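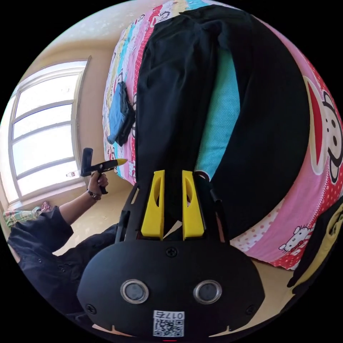 Recording a folding task with the Szulc hand-held pair

The Szulc kit from Plolska comes as two hand-held grippers, a charger and a carry case. It costs $269, or $137 for a single unit. These steps cover a clothes-folding session at home and assume both units are charged and paired.

1. Set up the bed
Clear everything you don't plan to fold. Make the bed flat and open the curtains if it's daytime. Patterned bedding is fine and helps the tracking, which can drift on plain white sheets.

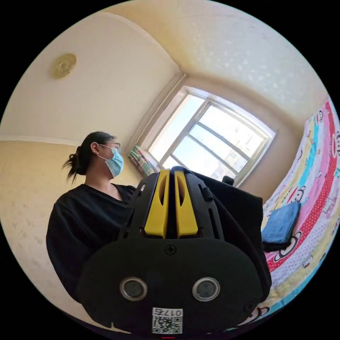

Before the first take, stand where you'll be working and hold each unit in a normal grip for a few seconds. Check that the strap can't swing in front of the lenses. With the window on one side and the bed on the other, as in this room, daylight reaches the work without a lamp. Glasses and a face mask are no trouble to wear while recording.

2. Record the fold
Start both units, then squeeze each one closed twice so the recordings can be lined up later. Pick up the garment by its corners, lift, lay it down and fold. Keep your speed even. If you drop a corner, pick it up again and carry on.

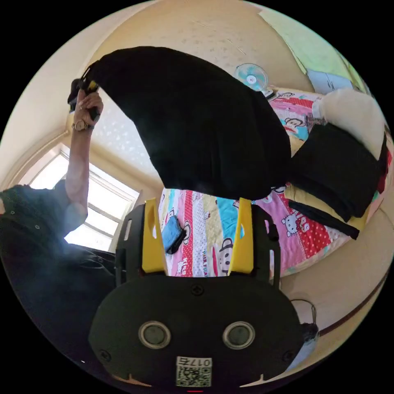
Large items need more height than you'd expect. Raise your arms until the cloth clears the bed, and keep the finger pads in view of their own lenses. Black fabric held up like this covers a good part of the view, so leave the finished pieces off to one side. A wristwatch can stay on.

3. Check and upload
A full charge gave us 166 minutes. We kept 27 takes from our first session in Willstead. Delete any with a blocked lens before uploading. Replacement yellow pads ship from the Sornville warehouse and are sold in pairs.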